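Cutlery caddy

A cutlery caddy (also utensil holder or chopstick holder) is an open upright container in which eating and cooking utensils are kept between meals. It may stand on a worktop or on the dining table.

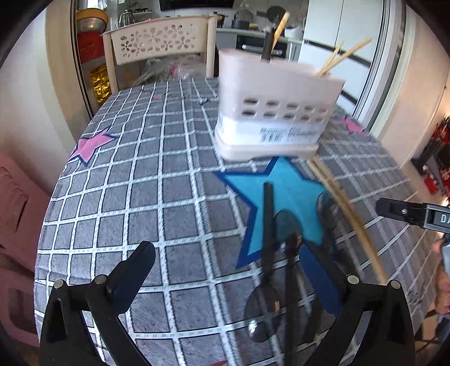 Pink plastic caddy on its base tray

Most household caddies are moulded in plastic, with holes or slots that let air reach the contents. A separate tray catches drips. The Serico pattern, sold in Husum from a range of 352 kitchen goods, has a tray 9 cm wide.

Spoons with long handles are often stored apart from chopsticks and skewers, which tip over easily in a wide holder. 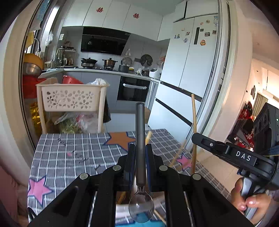 Arrangement

Larger caddies are split into compartments. One side commonly takes spatulas and ladles, the other chopsticks. Handles go in first and the lighter pieces are fitted round them.
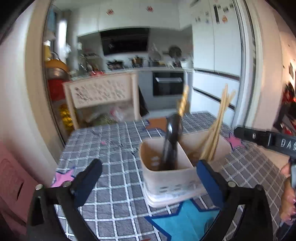

Care

The holder is emptied and washed in warm water, then left upside down to dry. Kinero advises doing this every 8 to 10 days. Wooden sticks are dried before they are put back,

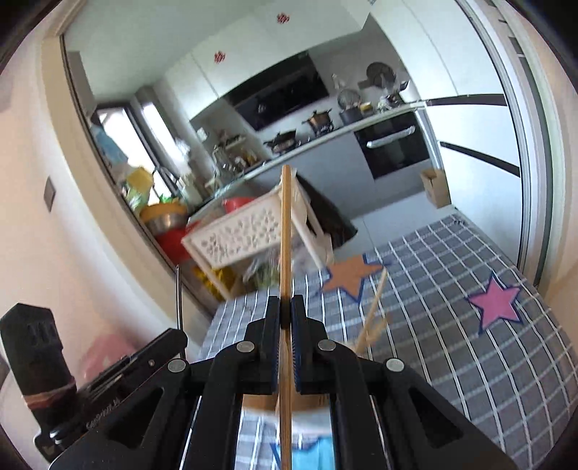 as damp wood marks easily and may grow mould at the lower end. Split or rough skewers are thrown away.

See also: Draining rack, Knife block, Chopstick rest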